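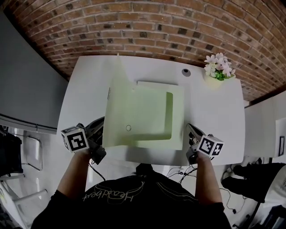
Fiction – Short Stories

The Wall at Gallora Street

Statement of the Duty Officer

The call was received at the Drundis station at 11 minutes past four on a Monday in July. The caller gave her name as Daranee Thaweesak and her location as the bakery on Gallora Street. She reported that the rear wall of the building next door had come down into the yard and that she could hear a man singing.

The dispatcher asked her to repeat the last part. She repeated it.

One engine was sent, under the command of Station Officer Muammer Kozan, with a crew of four. Engineer Eduardo Baluyot of the municipal building office was notified and asked to attend. The street was closed to traffic from the bakery to the tram stop, and the residents of the upper floors were directed to the school hall, where they remained until evening.

The building was a former button warehouse, registered to a family named Wilczyńska and unoccupied according to the register. Officer Kozan noted on arrival that there were curtains in the second-floor windows and a pot of basil on one sill. He recorded both in his notebook and sent two of his crew around to the yard.

The singing had stopped by then. Mrs. Thaweesak stood at the tape in her apron and insisted that it had been going on for several minutes. She could not name the song. She said it was the kind that a person sings to a child or to a dog.

At half past four, a man approached the tape from the direction of the tram stop. He identified himself as Afshin Arabzadeh and stated that his father was inside. Officer Kozan advised him that the building was listed as empty. Mr. Arabzadeh replied that his father had repaired clocks on the second floor for 40 years, that he paid his rent in cash to an old woman who no longer came for it, and that he now put it in a drawer.

"How much is in the drawer?" asked Mr. Baluyot, who had just arrived and was putting on his helmet.

"I have never asked him," said Mr. Arabzadeh.

The engineer's first assessment was unfavorable. The floor above the yard had lost its support on one side, and the staircase could not be used. He recommended that no one enter until props were in place, and he estimated the delay at around 44 minutes. Officer Kozan accepted the recommendation and entered the time in his log. He then walked to the tape and told the son himself, as the regulations require.
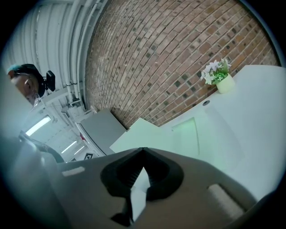 Second Entry

The props were set by a quarter past five. Two firefighters were raised to the front window by ladder. They found Saeed Arabzadeh seated in a doorway between two rooms, one of which no longer had a far wall. He was covered in plaster dust and was holding a small gray cat by the scruff. He was asked whether he was injured, and he said that the cat's name was Tata and that she did not like men in boots.

He declined to be carried. It was explained to him that this was not a matter of preference. He considered the point, buttoned the cat inside his vest, and permitted himself to be secured in the harness.

On the ground he was examined and found to have a cut on the left hand. His son stood beside him and did not speak. The old man looked up at the window and asked Officer Kozan for the time.

"Five thirty-two," said the officer.

"Then they will be striking the half hour late," said Mr. Arabzadeh. "I had not finished with them."

The crew listened. From the open side of the second floor, one after another and none of them together, the clocks began.

Officer Kozan allowed the engine to remain until they had stopped. The log gives the reason for the delay as "observation of structure." Mr. Baluyot countersigned it.

The drawer was recovered the next morning. It held 800 envelopes, each marked with a month or a week in a careful hand, and the engineer's office has since written to the Wilczyńska family on three occasions without reply.

We use cookies to remember your reading preferences. By continuing to use this site, you accept our cookie policy.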